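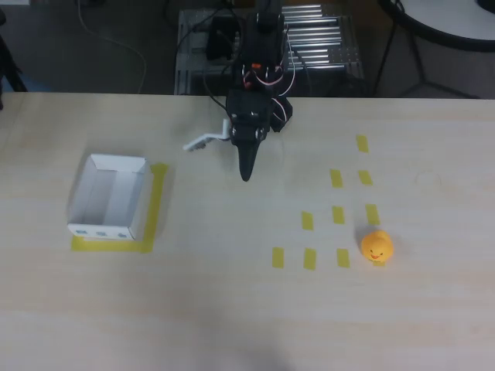

**How far in from the table edge should a box position be taped?**

Leave 3 inches between the outside of the tape and the nearest edge. Any closer and sleeves drag the box out of position when people lean across the table.

Paora Rewi has rewritten the marking sheet for the packing tables, and the new version applies from October. The main points follow.

**Box outline.** Tape goes outside the footprint of the box, never under it. Set the box down square, run the tape along it, then lift the box and check the corners with a try square. Yellow remains the color for placement. A box that sits on top of its own tape rocks slightly, and the flaps of a lidded carton will not fold evenly.

**Item marks.** Short strips are enough. Full rectangles take longer to lay and the inside corners lift first. Where strips are set in stepped columns, measure each column from the same baseline. Measuring from the previous column carries every small error along with it.

**Tape.** Shazia Satti compared the Truvon and McAlister rolls on the Drascombe tables. Both hold well on bare wood. The McAlister leaves less residue but tears badly by hand, so cut it with a blade on a scrap board and bring the strips over. Do not cut on the tabletop. Press each strip from the middle outward and leave it 10 minutes before sliding anything across it.

**Replacement.** Pull old tape back low and slow, along the grain. Clean off residue with a damp cloth and dry the surface before re-marking. Change any strip with a lifted end the same day.

White cartons show scuffs more than brown ones. Lift them in and out of the outline.

The Cosell order of tape is 760 yards and is shelved with the carton stock. Take one roll at a time and sign for it.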